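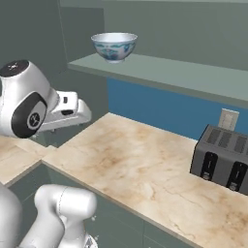 Vol. 14, No. 7

Journal > Language at Home > Research Articles

Reading time: 7 min

4. Results: what people call the colors of their kitchens

4.1 Gray, green and the words between

We had expected the kitchen interviews to be the dull part of the Standulthorpe study, and they gave us the richest color talk in the whole collection! All 59 speakers were asked to describe their kitchen to a friend who had never been there, with no color chart on the table and no list of terms to pick from. Left alone like this, people hardly ever stopped at one plain word. They said "a sort of pond green," "gray, but the warm one," "what my mother called dishwater." Compounds were everywhere, and "gray-green" and "green-gray" were used by the same speakers for different things. For most of them the second word carried the weight, so that a gray-green door was a green door with some gray in it. Violeta Troncoso, who transcribed the interviews, first noticed how often the voice rises on that second word, and we now think stress deserves a study of its own.

Walls behaved differently from cabinets. A wall was usually given one short word, and speakers only reached for a longer name when two walls met and had to be told apart. Then the pair was handled as a pair: "the blue and the dark blue," or, from the older speakers, "the blue and the navy." Very few people offered "steel blue" unprompted, though nearly everyone accepted it when the interviewer used it. Gamage and Vachon found the same gap between offering and accepting in their work on Daza paint cards, and we were delighted to see it turn up again in free speech.

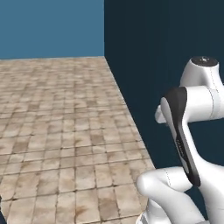

4.2 Pattern words

Patterned dishes brought out a second vocabulary, and a lovely one. Speakers who had been brisk about cupboards slowed down for a bowl. They named the base color first, then the pattern, then (often after a pause) the color of the pattern, and that order held across both age groups. "Curly," "swirly" and "scrolly" all appeared, with "swirly" well ahead among younger speakers. Where blue and teal sat side by side, as in the ware in Figure 3, many people folded them into a single "blue" and brought teal back only when asked whether there was anything else.

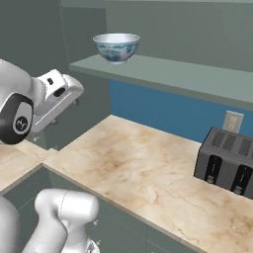

Figure 3. White to pale lavender bowl with teal and blue curling motifs.

Pale purples were the hardest of all. "Lavender" and "lilac" traded places from one sentence to the next, and several speakers preferred "white, nearly." We coded these answers as white with a note, following Despina Lazăr's scheme for the Primlow recordings, and we return to them in Section 5.

Correspondence: Benjamín Ojeda, Language at Home editorial office | © 2023 Nivus | Back to top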